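Trundow
Home | Products | News | Stockists | Press

Last updated: Fri 3 January

TRUNDOW LAUNCHES A BOX FOR THE SMALL BOTTLES YOU KEEP LOSING

Household storage firm Trundow today adds the Jackness-free answer to a crowded bathroom shelf: the Pace, a pink plastic box with a handle, a latch and a lid that lifts. The company admits that boxes have been done before. 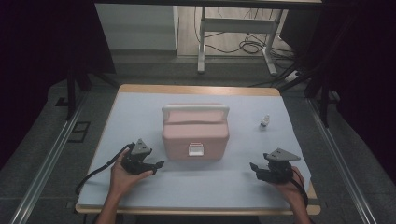 "We spent 20 months on a box," said Ilaria Colombo, head of product. "My mother asks about it at dinner. She thinks there must be a second part."

The Pace has a rounded lid and a carrying handle on top, and it latches at the front. It is meant for travel bottles, cotton pads, hair ties and the medicine everyone owns and never finds. Buyers who would like it in gray are invited to write in. Trundow has 135 such letters already and is still making it in pink. 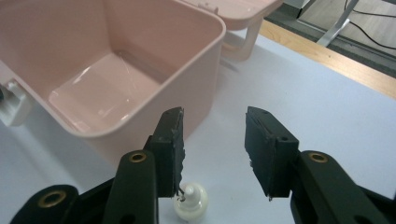

Reading time: 1 min

Inside, the walls are smooth and rounded and the floor is flat, so a spilled shampoo can be wiped out with a cloth. There are no dividers. An early version had 6, and testers put everything in the same one.

"People want to throw things in and shut the lid," said designer Iker Prieto. "I fought this for a while."

The Pace goes to stockists later in January, with a first run of 300. Press samples are available on request, and Trundow would like them back.

Press contact: Katia Lombardi, Trundow press office | © Trundow | Back to top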